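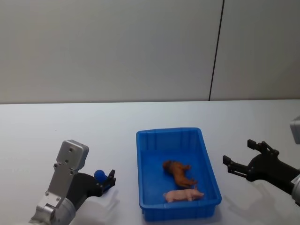
Week 6: Opening the Files – Archives, Access and Redress After Authoritarian Rule

Welcome back, everyone, and I hope the break treated you kindly. Last time we finished on truth commissions and ran over by a good ten minutes (my fault, as usual), so I've moved the leftover material on public hearings to the tutorial sheet. This week we turn to something that sounds drier but which I've come to love over the years: paper. Who kept it, who burned it, and who gets to read it now.

Our running case is the Podurov collection, the records of a provincial security office that closed in a hurry when its government fell. You'll find the background reading in the course pack. Please do read the Atanasov report as well, at least the first two chapters, even though it is heavy going in places and the translation wobbles.

1. What a security archive is made of

When people picture a secret police archive they tend to picture the personal file: a folder with somebody's name on it and a lot of nasty gossip inside. Those exist, of course, and the Podurov collection has 3000 of them. But a good deal of what a security office produced was ordinary office paper. Fuel receipts, leave forms, complaints about the heating, memos asking why the last memo hadn't been answered. Don't skip over this stuff! A fuel receipt can put a car in a particular village in a particular month, and that has mattered in court more than once.

Have a think about these kinds of record as you read:
- personal files on people under watch
- informer files, usually kept separately and under code names
- registers and card indexes, which point to files that may no longer exist
- administrative and financial records
- material seized from private homes, such as letters, diaries and photographs

That last category raises its own problem, and we'll spend some time on it in the tutorial. Seized letters belonged to someone. Should they be kept with the collection, where historians can use them, or go home to the family?

2. Destruction and gaps

The outgoing staff at Podurov had some warning. According to the Atanasov report, 600 files listed in the register have no matching folder on the shelf. It's tempting to assume they were all destroyed to protect someone, and some probably were, but files were also lent to other offices, misfiled, merged or taken home. The report is careful here and I'd like you to be careful too. In your essays, please say "missing" unless you have evidence for "destroyed". I will be writing this in a lot of margins otherwise.

3. Who may look?

Broadly, we'll compare two models. Under the first, which I'll call the open-door model, any adult may apply to read any file once names of third parties are blacked out. Under the second, the affected-person model, you may read what was written about you or a close relative, and researchers need separate permission. Podurov began with the second and drifted toward the first, mostly through a string of small court rulings instead of any grand reform.

The Olach case is the one to know. A family in the town of Olach asked for a dead father's file and were refused on the grounds that it named a living informer. The court ordered release with the informer's name covered, which sounds tidy until you learn that half the town could work out who it was from the street described on page 2. Bring your thoughts on whether the court could have done better. I've changed my own mind on it a couple of times.

4. Companies in the files

We don't talk enough about private employers. Zemex, the mining firm that ran most of the district's pits, passed lists of union members to the security office for years. When the files opened, 2000 former workers joined a claim for lost wages and pensions. The firm argued that it had acted under compulsion. The claimants pointed to letters in which managers offered names before being asked for them. Extracts from both sides are in the course pack, and the letters are well worth your time, if only for the horribly cheerful tone of them.

For the tutorial

Read the Olach judgment (the summary is fine) and choose one document from the Zemex extracts. Write a paragraph on what it tells us, and another on what you'd want to find alongside it before you relied on it. Bring it on paper if you can, as the room's projector is still unwell.

Essay plans are due in April. A page is plenty, and my door is open from 2 pm if you get stuck.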